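Tralemdale Small Assemblies: Parts and Table Notes
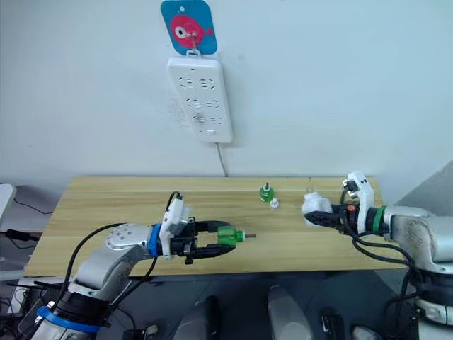

Maintained by Requena Stiltero | README | updated August

Filed under: Data cards > Tabletop objects > Small parts

Search this collection Go

## Summary

Tralemdale is a set of 400 short recordings of small plastic and metal parts being handled on one table. This card covers the parts and the table layout. File formats and the loader are described in the Pirkeo folder.

## Parts

Most parts are translucent plastic, in green or white. They include:

- green cylinders with a thin metal rod at one end
- small green pieces with a short metal pin
- small white caps
- white translucent pieces, logged under `clear_white`

Colour is recorded as it looks under the room light. Green parts come from two batches and the second is slightly paler. Both use the label `green_t`. Please don't split them by hand, as the batch number is already in the `lot` column.

A part is logged as `upright` if its pin points up from the table and `flat` if its long side is touching it. Anything leaning is `other`. There are 19 recordings marked `other` and they should be left out of layout statistics.

## Table and wall

The table top is light wood with a pale grain. The wall behind it is a plain light grey-white with a few grey scuffs. A white power strip hangs vertically on the wall above the table, under a blue card hanger printed with a cartoon fish. Its thin white cable runs down the wall toward the back edge of the table.

The hanger is a handy landmark for lining up recordings. Use its square outline, not the fish, which is too small at half resolution. The scuffs are less reliable because the wall was wiped between the first 200 recordings and the rest.

## Known problems

- Translucent parts pick up the colour of whatever is behind them. White pieces against the wall are the worst case, and masks for these were redrawn once.
- Caps were entered as `lid` in early sheets. Both names are still accepted.
- Recording 225 has no parts list. The table layout for it is correct.
- Rod length is not given. Measurements were taken with two different rulers and did not agree well enough to publish.

## Changes

August: merged `cap_sm` and `cap_small`, fixed the spelling of "grey" in column names, added the `lot` column.

Corrections to labels can be sent as a plain text list with the recording number, the old value and the new value, one per line.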